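Support > Bookings > City passes > Ticket 196

Subject: Family pass for Varnska not accepted on the tram
Opened by: Jurgita Kuusk
Status: Solved

Monday, 9:10
Hello. I bought the Fevuvus family pass for Varnska, three days, for two adults and one child. The museum accepted it yesterday without a problem. This morning the tram reader showed a red light for all three of us, and we had to buy paper tickets from the driver. I have the receipt. Please tell me what is wrong, we want to take the boat tour at 17:00.

9:32, Edgars Grigaitė (support)
Good morning Jurgita, I am sorry for the trouble. I can see your pass and it is paid. Please open the app, go to My Passes, and tell me what is written under the word Transport. Please also write which phone you use and if the app was updated before the trip.

9:50, Jurgita Kuusk
Under Transport it says "Starts on first ride". The phone is two years old and the app is the newest one, I updated it at the hotel. I also restarted the phone and tried the reader at the Fraser Street stop. Again red light.

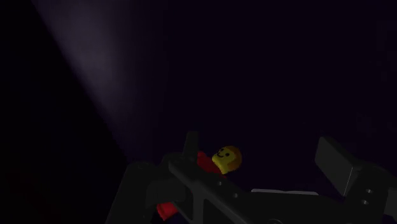 10:15, Edgars Grigaitė
Thank you. The transport part of the pass is kept separately from the museum part, and it seems yours was not sent to the tram company. I have asked my colleague Ilze Mägi to send it again. While you wait, you can walk to the old harbor, it takes 17 minutes from your stop. If your child likes building-brick figures, the small yellow-headed kind with red legs, the toy museum on the corner is included in your pass and it does not use the tram system. The boat is also a separate part and it will work.

11:05, Ilze Mägi (support)
I sent the pass again at 10:58. Please close the app fully, open it with internet on, and wait until "Transport: ready" is shown.

11:40, Jurgita Kuusk
It shows ready now. Green light on tram 40, for all three. What about the paper tickets?

12:02, Edgars Grigaitė
Please attach a photo of the receipt to this ticket. The refund goes to the same card you paid with. I keep the ticket open until it is sent.

15:20, Edgars Grigaitė
Receipt received, refund sent. I am closing the ticket.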